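**Workstation check — scrap sorting bay, June**

Walked through before the afternoon start. Ticks are mine, comments are mine, blame me for the spelling. Carry anything not ticked over to the next sheet.

Scope: the hand-held gripper work and what feeds into the Jitix line. Line itself has its own sheet.

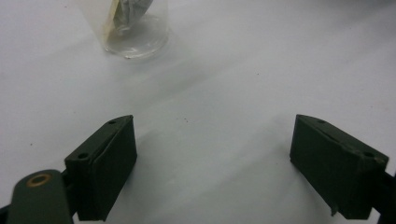
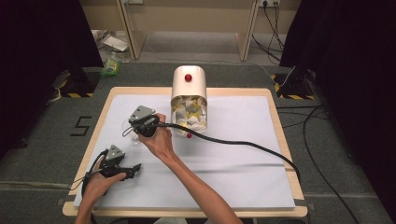 **1. Grippers**

- [x] Finger pads seated, no lifting at edges
- [ ] Fingers free of chips — NO. One has a small flake on the lower edge. File it or swap the finger, don't pick at it.
- [x] Screws snug, linkage moves without sticking
- [ ] Spare fingers on shelf — down to 3. Reorder from Zosier, they were slow last time.

**2. Cables**

- [x] No cuts in the jacket
- [ ] Clear of walking path — black cables on the floor near the right hand stand. Needs a cover or a reroute. Same comment as last sheet.
- [x] Plugs fully home in wall outlet
- [ ] Power cords supported — they hang down the wall. Clip them.

**3. Floor and work surface**

- [x] Stand bases have striped tape on
- [ ] Floor clean — paper scraps under the table. Slip risk, sweep at changeover not end of day.
- [x] Board flat on carpet, paper sheet on top not torn
- [ ] Board height — it's on the floor. Fine for a short go, not for a shift. See section 4.

**4. People**

- [ ] Breaks taken — rule is 30 minutes on, then swap. Board by the door says one pair did almost 50. Not on. The Fisero timer beeps but it's too quiet with the fans going.
- [ ] Wrist and knee complaints logged — two verbal, none written. Write them down please, I can't ask for a raised bench on the strength of a chat.
- [x] Everyone on the roster has done the gripper induction
- [ ] Kneeling mats — ordered, still not here

Comment: the job has changed more than the paperwork has. Used to be bare hands and a bin, walking back and forth all shift. Now it's small slow movements, and the sore spots have moved from backs to wrists and knees. Old hazard sheet still talks about lifting 22 kg tubs. Nobody lifts the tubs anymore, the Jitix does. Needs a rewrite — I'll do a draft.

Also being asked whether hours get cut once the Lūse cell comes in. Not a safety item but its on people's minds and tired worried people rush. Supervisor to give a straight answer at the toolbox talk.

**5. Sign off**

- [ ] OK to run as is
- [x] OK to run with fixes — floor swept and cables coverd before start, chipped finger out by end of shift
- [ ] Stop

Recheck section 2 and 4 next round.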